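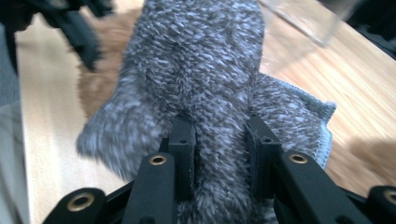
Grey mottled sock held in the fingers of a hand-held gripper, wooden tabletop.

Kevthorpe Sock Handling Set: data card and equipment plan

Maintainer: Tùng Lã
Purchasing contact: Masaru Katayama
Last revised: August 10, 2025

Scope
126 recordings of soft goods handled with hand-held grippers. Released to support sizing of the Tredwood sorting cell, which goes to tender in December.

Budget lines
Hand-held grippers: 8 units, Kaver pattern, black plastic linkage. Printed in house. Charge filament and labour to the Cù cost centre.
Spare finger pairs: 50. Order with the grippers; a second freight charge is not funded.
Storage and backup: existing Kevthorpe licence.
Contingency: $4,000, held by Purchasing until acceptance.

Planning notes
Fuzzy knits bunch between the fingers and hide the contact surfaces. Quotes for wrist cameras must state minimum focus distance. Bids offering suction only will not be scored. Finger width is still open; see the change log before ordering.

Not covered
Wet laundry, pairing of socks, cycle time. Do not use this set to estimate throughput.

Licence
Internal use and named bidders. Requests go to Masaru Katayama.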